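How to set up a call-back list for customer enquiries

A call-back list is a single record of everyone who has asked your business to ring them. It stops enquiries going missing between shifts and shows you who has waited longest. You can keep it in a spreadsheet, and setting it up takes less than an hour.

Step 1. Make the columns
Open a new sheet and add these headings: date received, name, phone number, reason for call, best time to ring, taken by, result. Leave it at that for now. At Plallivent we began with far more headings and most of them stayed blank.

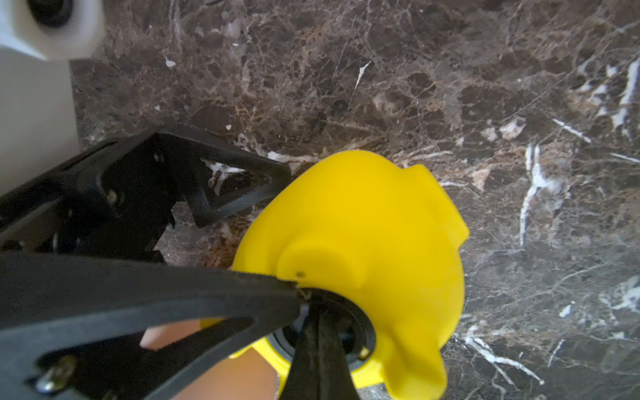
Step 2. Write a reason that someone else can use
The person who rings back is often not the person who took the message. "Question about order" is no help to them. Put down the item, the order number if there is one, and what the customer wants to happen. Plain details are enough: "bright yellow, plastic, wants to know if it comes in other colours" tells your colleague what to look up before they dial. Keep opinions about the customer out of it, as they have a right to ask for a copy of what you hold on them.

Step 3. Set a time limit
Choose a limit you can keep on a busy day. Ours is 27 working hours, which gives the late shift a fair chance. Tell the customer the limit when you take the message – not an exact time unless you are sure of it.

Step 4. Work from the top
Sort the sheet by date received, oldest first, and ring in that order. If there is no answer, leave a short message, write "tried" and the time in the result column, and try again at a different part of the day. After three tries, send an email and close the line.
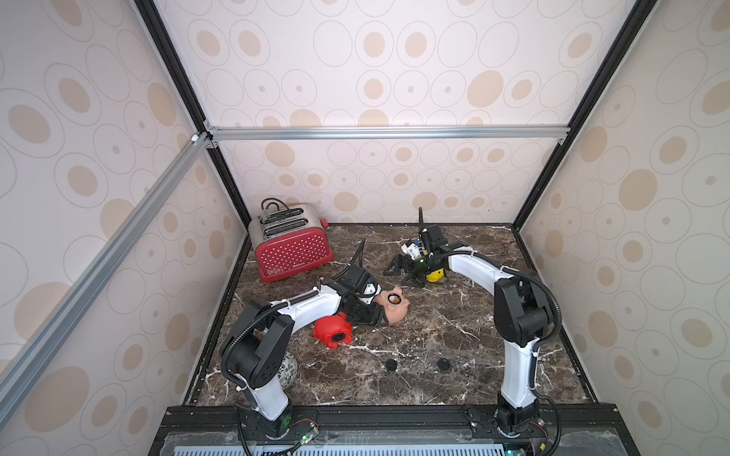

Dark brown marble-look worktop with patterned wallpaper behind.

Step 5. Check the list once a month
Filter the result column for blanks. In May we had 1,096 requests on the list and 42 with no result against them. Amarachi Sani went through those and found that 27 had been rung but not written up. The rest were rung that week.

Look at the reasons as well. If the same question keeps coming up, put the answer on your website or in the order email. We did this with delivery times for the Kitmont range and had 77 fewer requests the month after.

Step 6. Clear out old entries
Delete closed lines once you no longer need them. Decide how long that is, write it at the top of the sheet and stick to it.

Last updated 30/06/2020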